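Stop Buying Torque, Start Fixing Cables

Opinion | Workshop
14 comments | 30 shares

Most of the arguments at the Gundcombe shared workshop are about motors. Somebody's arm droops at full reach, so the next order is for a bigger servo, and the bigger servo needs a heavier bracket, and the bracket eats the gain. I have done this myself. The Kolus build went through two shoulder joints before I measured where the error came from.

Most of it was the cable. A loom tied too tightly at the wrist acts as a spring, and the spring rate changes with the pose. On our bench the arm repeated to within 10 mm when the cable was clipped along the forearm. With a free loop and a single anchor at the base, the same arm, same motors and same firmware repeated well enough to put a spoon in a bowl.
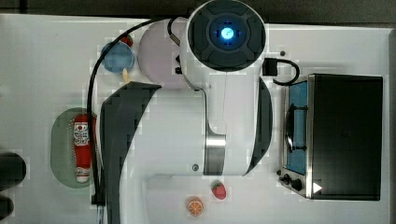
My second complaint is about test objects. Home builders like wooden cubes. Cubes are flat, stiff and the same from every side, and a gripper that manages 200 of them in a row has shown very little. Kitchen things are a better test. A bottle on its side rolls. A plate has a thin rim and wants a shallow approach. An oven door moves on an arc, and the arm must follow that arc or fight the hinge.

Of 83 failed runs in our Wednesday log, 30 ended with a connector working itself out of its socket. That is a part costing pennies. A latching connector and a short service loop cured it, and the Driver board stopped reporting phantom faults the same evening.

Shared workshops should hold a drawer of decent connectors and strain relief before they spend on another gearbox. Ours still keeps them in a biscuit tin under the lathe.

Related
Zeleke gearboxes: a backlash test
Wiring the Driver board for six joints
Why our bench has a kitchen corner

Contact | Copyright Gundcombe Workshop | Back to top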